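Chapter 4
Sorting a Tray with Two Arms

By the time most home builders reach this chapter, they have an arm that moves when it is told to, and very likely a second one still in its box or clamped to the far end of the bench. It's a lovely stage of a build, and a slightly dangerous one, because the temptation is to bolt the second arm down the same evening and see what the two of them can do together. Please don't, or at least read a few pages first! We did exactly that in our own shared workshop, and we spent most of January straightening a bent finger and looking for a screw.

The project for this chapter is a sorting table. You will put a small tray of everyday objects in the middle, set two baskets behind it, and teach your pair of arms to move things between the tray and the baskets. It sounds like a chore you would give a four-year-old, and in a way it is, but it calls on nearly everything from Chapters 1 through 3 – reach, grip width, camera placement, and the patient business of keeping cables out of the way – and it adds the one new idea that the rest of the book depends on, which is sharing a space.

Think for a moment about two people cooking in a narrow kitchen. They rarely discuss who stands where. One leans back while the other reaches for the salt, and the whole thing works because each has a rough picture of where the other's elbows are. Your arms have no such picture until you give them one. In Section 4.2 we will draw it on paper, as three zones: one that belongs to the left arm, one that belongs to the right, and a middle zone that only one arm may enter at a time. Renzo Fontana, who built the first version of this table with us, called the middle zone "the bathroom," and the name has stuck so well that you will find it in some of the code comments. We apologize in advance.

The objects matter more than beginners expect. A set of identical wooden blocks will make you feel like a genius for a day and teach you very little. Choose things that differ in shape and softness, and include at least one that rolls. A short can is good for learning grip height, a hard oblong case will show you at once whether your fingers close square, and something soft forgives a poor approach so kindly that you may not notice you made one. Toys are welcome too, and if you have children in the house you probably won't have to buy any.
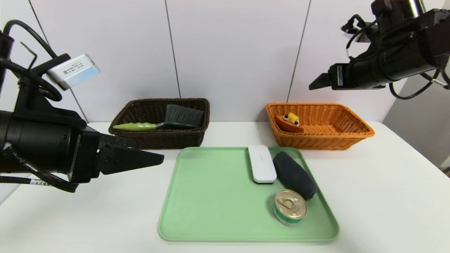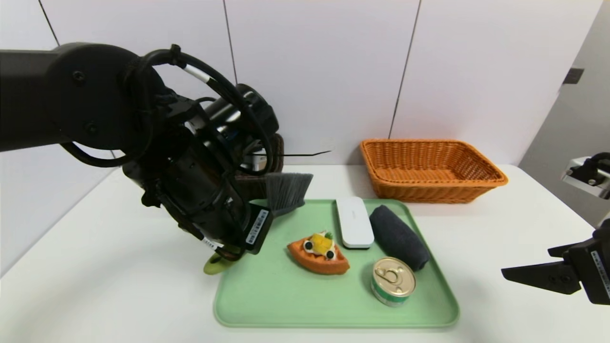
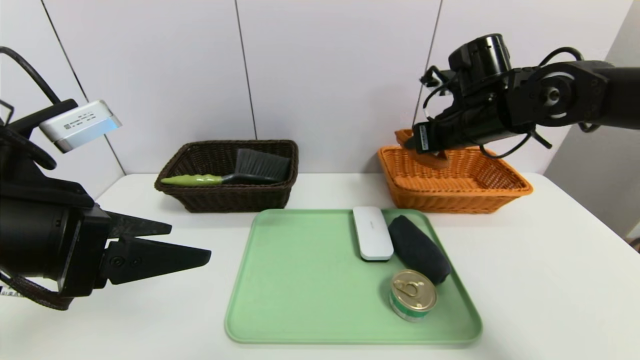

Figure 4.1. The sorting table with both arms, the green tray, and the two baskets, at different moments.

Before you mount anything, spend some time on the table itself. A plain, light surface makes life easier for the cameras, and it makes life easier for you as well when you are hunting for that screw. Leave more room behind the tray than you think you need. An arm coming down into a basket has to clear the rim with its fingers and with whatever the fingers are holding, and it is surprisingly easy to plan for the first and forget the second.

Then there are the cables. Let each arm travel through its whole range by hand, with the power off, and watch the loops as you go. They should have slack at full stretch without drooping into the tray when the arm folds back. Domnica Văduva, whose bench notes are quoted throughout Part Two, logged 1,036 tray runs on her table and marked 44 of them as spoiled by a snagged cable, and she is a tidier person than either of your authors. A label near each end of every cable is a small kindness to yourself later on.

You will need:
Two arms with parallel grippers, mounted and tested as in Chapter 3
One shallow tray with a raised rim
Two baskets in clearly different colors
Five or six small objects of mixed shape and softness
A power switch you can reach while seated
A notebook

Set aside about 22 hours for the whole chapter, spread over as many evenings as you like. Section 4.1 begins with the left arm alone, so leave the right one parked and switched off for now.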